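Dradska towel, green-grey

Plain towel for kitchen or bathroom. Soft cloth in a muted shade between olive and grey. Folds to a compact rectangle for shelf or drawer storage. Article no. 719.
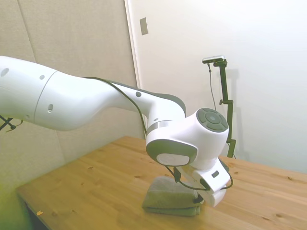

Care

Wash at 40 degrees before first use. Do not bleach. Fold lengthwise, then across, and store flat. Replacement hanging loops are listed under article no. 237.
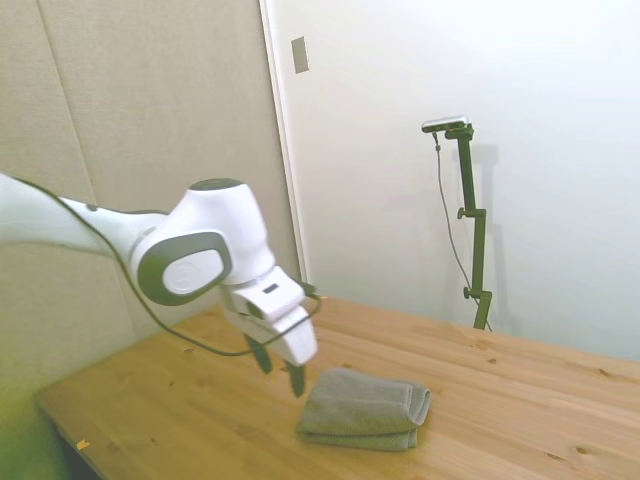

Dradska towel, folded, on a pale wooden table.

Sold singly. Supplied by Cadow.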